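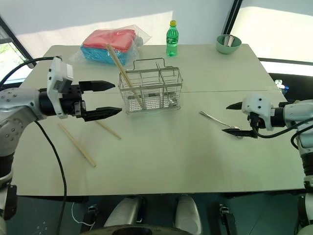

Two-arm bench at the Vodesgate workshop, set up for utensil sorting.

Utensil sorting on the two-arm bench
Seo-ah Kwon, 1 Nov 2020

The two-arm build in the window bay has moved from blocks to utensils. The task is to pick chopsticks and spoons off the table and place them upright in a divided wire mesh caddy. Both arms carry the same black two-finger gripper, with a camera housing mounted at the wrist.

Round chopsticks are the hard part. A stick lying flat on a white table gives the fingers very little height to work with, and a slow close tends to roll it away before contact is made on both sides. The current routine lowers the tips until they touch the table, backs off 2 mm, and closes at full speed. Lifting from the middle of the stick works for the pick but leaves the wrong angle for the caddy, so the grip point has been moved toward one end. The arm then tilts the stick over the rim and lets go. It often ends up leaning across the compartment, and for now a leaning stick counts as placed.

Spoons go to the right arm. The fingers take the handle close to the bowl, where the metal sits slightly off the table. Reflections from the window upset the wrist camera in the morning, and fixed exposure has helped more than any change to the lighting. Wrist exposure is now locked in the startup file. Please leave it there.

Changes since August:

The joint controller is now the Gellier board. The Yoon board it replaced dropped packets once both arms were moving, and the fault could not be reproduced with one arm alone. The old board is in the parts drawer, labeled.

Cable slack at both shoulders has been increased. The earlier routing pulled tight at full reach and shifted the wrist calibration by a small but repeatable amount.

The control loop runs on the Allis machine under the bench. Logs are kept for 7 days and then overwritten, so copy anything you want to keep.

The bottle, the bowl and the bagged cloths stay at the back of the table during utensil runs. They are used for later tasks, and the planner treats the whole back strip as off limits.

Open items are a handoff between the arms, a better release for short sticks, and a replacement set of fingertip pads. The pads on order are softer than the present ones and cost 4 dollars each. Anyone who has cast their own in silicone is asked to leave a note in the build log with the hardness used.

Bench time can be booked on the usual sheet. Run the homing script before powering the grippers.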